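**Progress note to Nelli Partanen, Deratstead fund, 2022-10-22**

Great stretch for us! One arm is on the table, the second just beyond it, and the taped grid is already earning its keep: we can call out a square and everyone knows where to put the tray. Equipment spending stands at $1,585, with $541 left in this line.
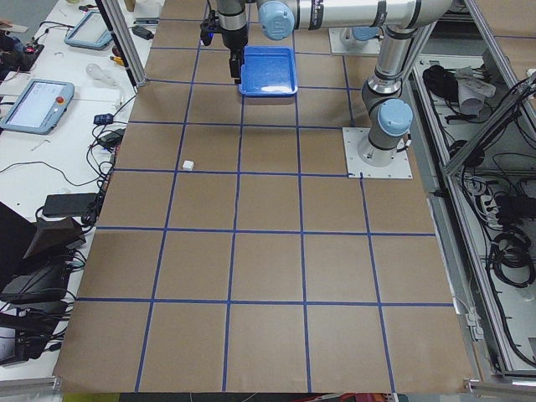
Next on the list is spare gripper fingers. Fekon quoted 33 dollars a pair and Lappalainen wants 50, but theirs ship sooner, and I'd love to have a set before the December trials. Niilo Kinnunen is checking both against our mounts.

We'd also like to move $50 from travel to cable trays and clips. Could you confirm that's fine under the Justier rules?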